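Jindivthorpe Allotment Association
Minutes of the February meeting

Meeting opened at 7 p.m. in the Drulska Street hall. Minutes of the previous meeting were read and accepted with one correction: the new hose bib is at the north gate, not the east.

Water
The line to the lower plots is still off. The plumber found a split fitting under the path by the compost bays and will replace it once the ground thaws. Until then, members on the lower plots may fill cans at the north gate. Please turn the handle all the way off, as it drips.

Plot rents
Rents stay the same this year, with $15 for a half plot and $18 for a full one. Two members asked if payment could be split over the season. It was agreed that it could, with the second part due before the end of June.

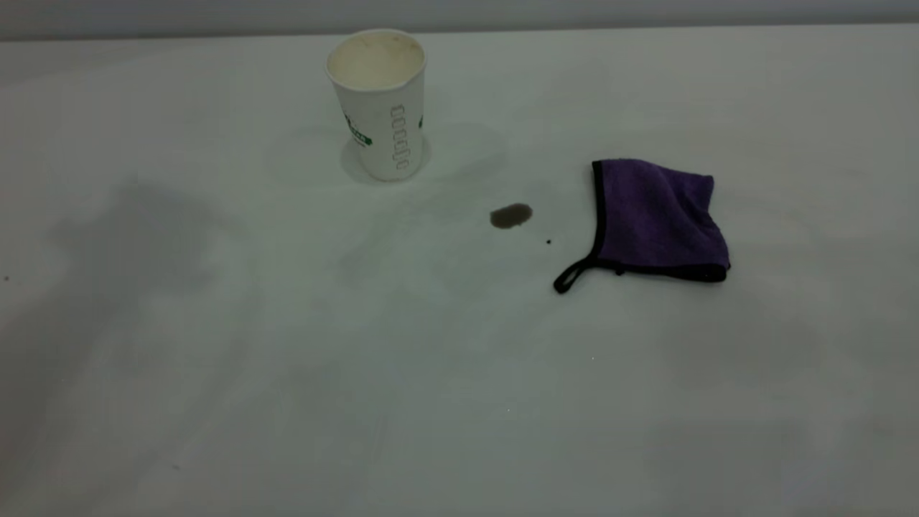 Waiting list
There are 5 names on the list and 2 plots coming free. Both are overgrown. It was proposed that new holders pay no rent until fall if they clear the ground themselves. Carried, with one vote against.

Seed order
The group order goes to Rinivden again. Onion sets were poor last year and several members would like to try the Yuan variety. Forms are in the shed and should be back by the next meeting. Late forms will not be added.

Fence
A section behind the bean rows is leaning. Posts to be priced. One member has offered leftover wire.

Any other business
A request to keep hens was held over. The shed lock sticks and needs oil.

Meeting closed at 8:15 p.m. Next meeting in March, same hall.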